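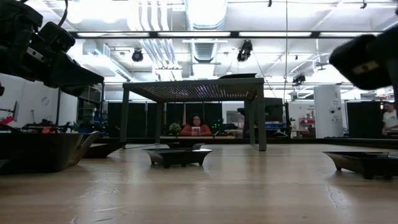 Ratih Govindasamy

Kirico 2, tested on shiny black trays
Our rating: 4 out of 5

I have wanted to write up Kirico since August, when Hadberg put out the second version and we moved our whole two-arm pickup task over to it. If you missed the first one, Kirico is a training method that comes as a code package. You teach the robot by demonstration as usual, then the method goes back through every demo and works out which camera mattered at which moment. Far from the object, it leans on the fixed view. In the last stretch before the fingers close, it shifts to the wrist. The policy learns that handoff along with the motion, and I am a little in love with it.

Our test objects are dark, glossy trays, the worst things we could find in the cupboard. Some have little feet and flared rims, and every overhead light in the room leaves a streak along the edge. We use them on light wood, which you would think helps (good contrast!), but the wood gets its own sheen and our old policy kept reaching for the reflection. There is also a metal stand in play, with holes all over its top, and that gave the depth camera fits.

Setup

Easy, by the standards of research code. Azlan Rahman had it reading our logs before lunch, and he wasn't even the one assigned to it. The config is a single file with comments in it that a person clearly wrote for another person. Calibration between the two views is optional, and I'd skip it at first. We ran both ways and could not tell the results apart.

Two complaints. The installer wants an exact version of the video decoder and gives you a useless error if you have a newer one. And the manual still shows the menus from version 1, so expect to hunt for the export button (it moved under Sessions).

Training

We gave it 462 demonstrations, all done by hand by Biljana Vasić and me. Training took roughly 100 hours on our one older card, so plan for a long weekend and then some. Bramlow, the method we used before, was faster to train, and if you are trying out a new task every day you will feel the difference.

What you get for the wait is the handoff plot. For each demo it draws a curve showing how much weight each view got over time, and you can scrub through the video alongside it. I learned more about our own data from that one screen than from a year of staring at loss curves. A whole batch of my demos had a late, jumpy handoff, and when I played them back I was hesitating over the rim each time. I threw them out, redid them, and the policy stopped hesitating too! 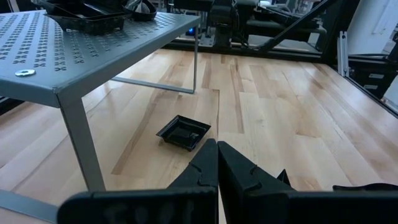

The low pickups are where I expected it to fall over. A small square tray lying flat on the boards gives the fingertips very little to work with, and from the wrist the fingers themselves take up a big share of the view. Bramlow treated them as clutter. Kirico seems to use them as a ruler: it lines up the gap between the tips with the near corner of the tray, then comes in along the sloped side. Hakim Pattinasarany thinks this is just a habit picked up from Biljana's demos, and he may be right. I'd love to see somebody check it with a different demonstrator.

Results

Over the full test we logged 1,089 pickup attempts across all the trays, with trays put down on the wood and on the metal. Success on the wood was clearly better than with Bramlow, and the gain was largest on the footed trays. On the metal it was closer. The perforated pattern still throws the wrist view off when a tray sits near the rim of the table, and the arm sometimes stops short and waits. We also tried it with the room lights partly off and lost very little, a nice surprise after the trouble we'd had with glare.

What it will not do is recover. If a tray slides during the grasp, the policy carries on as if it had the thing. Auður Stougaard added a simple retry on top using the finger width, and it took her an afternoon, so I don't see why it couldn't ship with one.

Who should get it

Anyone with a fixed camera, at least one wrist camera and objects that shine. If your parts are matte and sit still, Bramlow is quicker and you may never notice the gap. We also looked at Caron for this job, but it needs a third view and we had nowhere good to mount one.

I took off a point for the missing retry and the stale manual. We're keeping it on both arms, and Biljana has already started on demos for stacking.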